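Chamado 469 — Loja Closon, painel do assinante
Assunto: entrega da despensa cai sempre no endereço antigo
Aberto por: Yamuna Kartha
Status: resolvido (com uma pendência)

Mensagem inicial

Oi, gente! Vou tentar contar tudo de uma vez pra vocês não precisarem ficar me perguntando, porque sei como é chato. Assino a caixa mensal da Closon desde o tempo em que ela ainda vinha sem o café, e nunca tive problema. Aí me mudei pra rua Nonddale em fevereiro, troquei o endereço no painel, apareceu o aviso verdinho de "dados salvos", tudo lindo. E a caixa foi pra casa antiga. O novo morador é um amor e me avisou, mas não dá pra contar com isso todo mês, né?

Entrei de novo no painel e o endereço novo está lá, bonitinho. No e-mail de confirmação do pedido também. Só na etiqueta da transportadora (a Kurup) é que continua o velho. Já saí da conta, entrei de novo, limpei os cookies, tentei pelo celular. Nada.

Resposta do suporte (resumo meu, a conversa foi por telefone)

O rapaz foi supersimpático e pediu pra eu apagar o endereço antigo e deixar só o novo. Fiz na hora, com ele na linha. O sistema não deixou: "este endereço está vinculado a uma assinatura ativa". Ele achou estranho, eu achei mais ainda, e ficamos os dois olhando pra mesma mensagem. Sugeriu pausar a assinatura, apagar o endereço e reativar. Fiquei com medo de perder o desconto de assinante antiga — ele garantiu que não perdia.

O que eu tentei, em ordem

1. Pausei a assinatura. Funcionou, mas o botão de apagar continuou cinza. Esperei até depois do almoço e aí ele liberou, então parece que a pausa demora um pouco pra valer de verdade.

2. Apaguei o endereço antigo. Sumiu da lista! Comemorei cedo demais: quando reativei, ele voltou, como "endereço de cobrança". Eu nem sabia que existia endereço de cobrança separado. Ele fica numa aba chamada Pagamento, lá embaixo, depois do cartão, e não tem link nenhum pra ele na página de entregas.

3. Mudei o de cobrança também. Deu erro de CEP na primeira vez (o campo não aceita o tracinho, tem que digitar só os números). Na segunda foi. Na mesma tela tinha uma caixinha já marcada, "usar este endereço para novas remessas". Acho que o problema morava aí o tempo todo: a remessa copiava o de cobrança e ignorava o outro.

4. Pedi uma remessa avulsa pra testar, a mais barata do catálogo, pra não arriscar a caixa inteira. Chegou na quarta-feira, na Nonddale, com o endereço certo na etiqueta. Ufa!

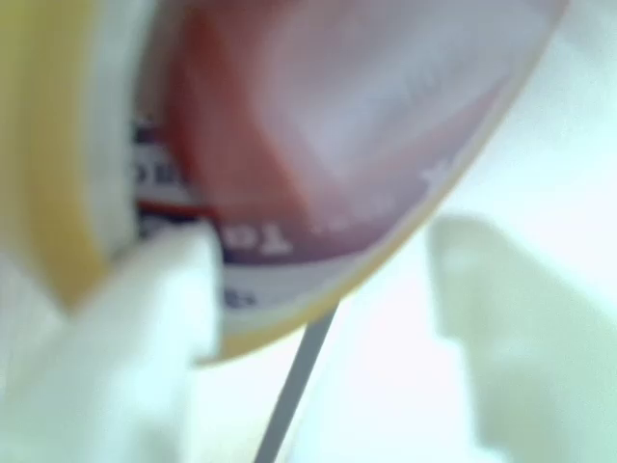 5. Conferi o cadastro na Kurup. Eles têm um site próprio, o Inix, onde dá pra ver o destinatário antes de o pacote sair. Vale muito a pena, eu não conhecia! A próxima caixa já aparece lá com a rua nova. O código de rastreio tem que ser colado sem espaço no fim, senão ele diz que o pedido não existe e a gente leva um susto.

Pendência

A nota fiscal da remessa avulsa ainda saiu com o endereço velho. Pra mim não muda muita coisa, mas perguntei se dá pra corrigir e me disseram que a nota puxa de outro cadastro (mais um!) e que só o financeiro mexe nele. Mandei o comprovante de residência pelo formulário. O arquivo precisa ter menos de 3000 KB, e o meu só passou depois que escaneei de novo em preto e branco.

Sugestões, se alguém da equipe estiver lendo

Coloquem um aviso na página de entregas dizendo que existe o endereço de cobrança e que ele pode mandar na remessa. Uma linha já me salvava. E deixem aquela caixinha desmarcada, por favor — quem vai imaginar que ela está lá?

Também ajudaria muito aceitar o CEP com traço, que é como todo mundo escreve.

Última atualização

Recebi o e-mail do financeiro: pegaram o comprovante e vão reemitir a nota. Pode fechar a parte da entrega. Deixem só a da nota aberta até eu receber o arquivo novo, que aí eu respondo por aqui mesmo. Obrigada pela paciência!

Yamuna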